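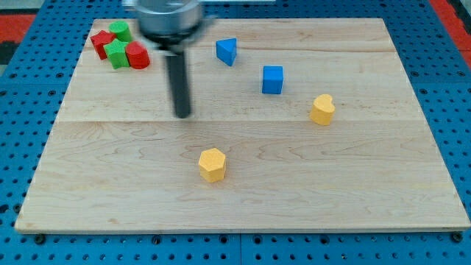 Ondine Homewares to open hardwood kitchen range to independent retailers in August

Ondine Homewares today confirmed that its range of solid maple boards and benchtop pieces will be available to independent kitchen and gift shops across Canada from August. The range has until now been sold only through the company's own showroom and its mail-order catalogue.

The move follows a two-year trial with a small group of shops in Ontario and Nova Scotia. Retailers in the trial asked for smaller opening orders, plain packaging and clearer care instructions for their customers. All three requests have been met in the new wholesale terms.

Under those terms, a shop may open an account with a first order of $300. There is no yearly minimum after that. Orders placed before noon Eastern time will leave the warehouse on the next business day, and freight will be charged at a flat rate within each province.

Timber supply

Maple for the range will be supplied by Olarura Hardwoods under a new agreement that runs for 4 years. The agreement covers both wide planks and shorter lengths that were previously sold on for flooring. Ondine will use the shorter lengths for serving paddles, trivets and a child-sized board that joins the range this fall.

Olarura will dry and grade the timber at its own yard before delivery. Boards with strong or wavy grain will no longer be set aside as seconds. Customers in the trial shops often chose these pieces over plainer ones, and they will now be sold at the same price as the rest of the range.

Finishing and repair

Each board is finished with food-safe mineral oil and supplied with a printed care card in English and French. The company recommends washing by hand, drying upright and re-oiling whenever the surface begins to look pale. Boards should not be placed in a dishwasher or left to soak.

Ondine will also extend its repair service to customers who buy through independent shops. A board that has warped, split along a joint or become deeply scored may be returned for an assessment. Where repair is possible, the board will be sanded, re-oiled and sent back. The customer pays postage one way – the company covers the return.

The repair service handled 971 boards last year. Most needed only sanding and fresh oil, and the workshop has added a second finishing bench to keep waiting times down as the service grows.

Distribution

Teixeira Trading has been appointed distributor for the western provinces and will hold stock at its Burnaby warehouse. Shops in Ontario, Quebec and Atlantic Canada will continue to be served directly by Ondine. Existing catalogue customers will see no change to their accounts or prices.

Retailers who would like a wholesale catalogue, a sample care card or a set of timber swatches may write to the trade desk at Ondine Homewares. Applications for new accounts are now being accepted.

About Ondine Homewares

Ondine Homewares designs and makes wooden goods for the kitchen and table. The company is privately owned and based in Guelph, Ontario.

– 30 –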